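4.2 Who re-signs early, and who waits

I went into this part of the study with a hunch, and I should own up to it before showing any results. I figured that players who sign an extension with a year or more left on the old deal would play worse afterward (the money's in the bank, the pressure's off, you know the argument). I've heard it in every bar I've ever watched a game in. So I pulled all the early extensions in our file, 127 of them, and matched each one with a player of the same position and a similar age who let his contract run down to the last season.

The matching took forever! Stirkonach, the contract tracker I used for most of this, lists a signing by the month only, so a deal marked October could have been done before a player's best game of the year or right after it. Where the month straddled a bye week I went back to the local game notes and tried to sort it out by hand.

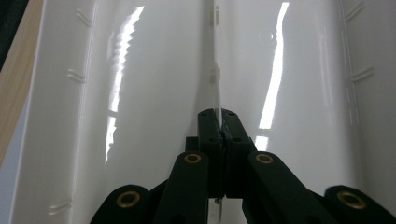 That left me with 795 player-seasons once both groups were put together, counting the season before the signing and up to three after it. Kickers and punters are out. I love them, but there aren't enough early extensions among them to say anything, and one long field goal swings the whole group. I also dropped anyone who changed position in the window, mostly guards moving to center.

The outcome I care about is share of available snaps played, and I'm using it because it travels well between positions. Yards don't mean much for a tackle. Sure, snap share mixes up two things, whether the coach wants you out there and whether your knee does, and I come back to that in Section 4.3 with the injury lists.

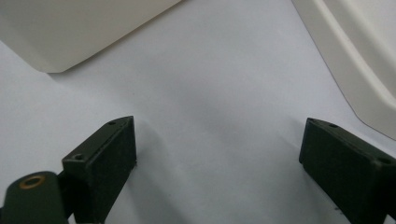

Figure 2. Gripper fingers over a pale gray-white surface.

So, the hunch. It didn't hold up very well. Early signers lost 2 percentage points of snap share in the first season after the deal, and the players who waited lost the same amount. In the second season the two groups drift apart a little, but the ranges overlap so much that I wouldn't bet lunch on it. Quarterbacks are the one group where signing early goes along with playing more, and I think that's mostly teams being picky about which quarterbacks they offer the money to in the first place.

I ran the whole thing again with the Hatus ratings in place of snap share, partly because a reviewer of an earlier draft asked for it and partly because I was curious. Hatus grades come from people watching film, and they know perfectly well who just got paid. If anything I expected them to be harder on the early signers. They were, by a hair, and only for wide receivers. I also resampled the matched pairs 4,000 times to see how much the answer jumps around, and it barely moved for linemen and jumped all over the place for running backs. There just aren't many running backs who get an early deal.

One thing I can't fix with this file is guaranteed money. Two contracts with the same headline number can be very different animals once you look at what the team owes if it cuts the player. Stirkonach has the guarantees for most of the recent deals and almost none of the older ones, so I left them out of the main model and put the smaller version in the appendix.
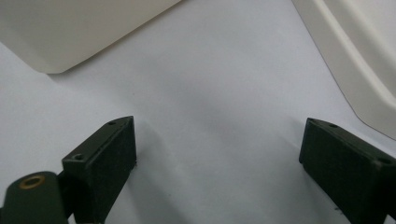

Ndlovu, reading the draft, objected that snap share is the wrong place to look for any slack at all, as a starter on a fresh deal will be sent out there almost no matter how he plays, and that the first sign of trouble would be in practice reports or in third-down packages. I think that's fair. Third-down snaps can be split out for the recent seasons using the Clidska play logs, and I did a quick pass on the defensive ends. The early signers gave up a few more third-down snaps than their matches in year two, though with a group that small I'd want another couple of seasons of data before leaning on it. The full split by position is in the appendix, after the guarantee model.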